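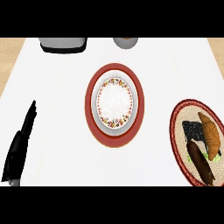 Figure 4. A breakfast layout in Jellar, from the left wrist view. Placemat and plate in the middle, bread basket on the right.

3.2 Gathering the demonstrations

We went into this part of the project thinking the learning side would eat all our time and the data side would be a couple of quiet weeks in February. I had that backwards, so I'm going to spend a bit longer on it than most papers do. If you only care about the policy network, skip to Section 4 and I won't be offended.

All of the demonstrations come from Jellar, our tabletop simulator. A person sits down with a pair of hand controllers, sees the table through the robot's cameras, and moves the arms until the task is done or the clock runs out. Every layout starts from a base setting like the one in Figure 4: a cloth, a placemat, a plate, some kind of bread, and a few larger things toward the back. Then we shuffle. Positions move, items swap out, and the light changes direction (within limits, since early on we had plates showing up halfway through the basket, and those episodes are worth nothing to anybody).

The task family is simple to say out loud. Take one piece of bread from the basket, put it on the plate, and leave everything else where it was. That last bit is the hard one! In Figure 4 the croissant, the dark slice and the long brown roll all share one basket with some leafy green stuff tucked under them, and people pulling out the slice tended to bring a neighbor along for the ride. We kept those episodes if the operator fixed the mess before time ran out. I think they're some of the best ones we have – the policy gets to see what fixing a mistake looks like, and we never had to script it.

We collected 2,000 episodes in total, spread over 7 operators. Two of them had used a rig like this before and the rest were new to it. Everybody did a practice block first, and none of the practice made it into the set. I did a practice block myself and was terrible at it, mostly because I kept trying to turn my own head to see around the gripper. The view doesn't care what your head is doing. After a while you learn to lift the wrist a little, look, and come back down, and you can spot that habit in nearly all of the later recordings.

The wrist view deserves a word of its own. We store it as a wide strip with black bands above and below, so it has the same outer shape as the overhead view and the encoder doesn't need two input sizes. The price is that tall things lose their tops. The gray container and the gray cylinder at the back of Figure 4 are typical: the model gets the lower part and has to work with that. We tried filling the whole square instead, by stretching the picture, and grasp success dropped enough that we went back to the bands within a day. We also tried masking out the gripper. Our thinking was that a big black shape on a white cloth would be a lazy cue for the network to lean on. Masking made things worse too, and looking back I'm not surprised, as the fingertip is the only thing in this view that tells you where the hand is relative to the food.

Labels were kept light. Each episode gets a one-line instruction ("put the croissant on the plate"), a success flag, and a start and end time for the grasp. Flulluta, our annotation tool, proposes the grasp times from the finger positions and a person approves or moves them. On a sample we went through by hand, the proposals needed no change in 99 percent of the clean grasps. The messy ones were a different story, and for those we ended up ignoring the proposals and marking the times from scratch.

One thing I would do differently is the plates. The Boström asset pack we used is heavy on decorated dinnerware, so a lot of our plates have something like the ring of little flowers in Figure 4 around a plain white center. The policy got very comfortable with that ring. When we tested it on the plain white plates from the Gadley set, on the same kind of white cloth, it would drop the bread close to the rim or miss the plate completely. Adding a batch of plain-plate episodes helped a lot (see the ablation in Section 5.3), but those operators had already moved on to other work by then, so the batch is smaller than I'd like and comes from only 4 people.

3.3 Splits and filtering

We split by layout and not by episode, so a table that shows up in training never shows up in the test set, even with a different instruction.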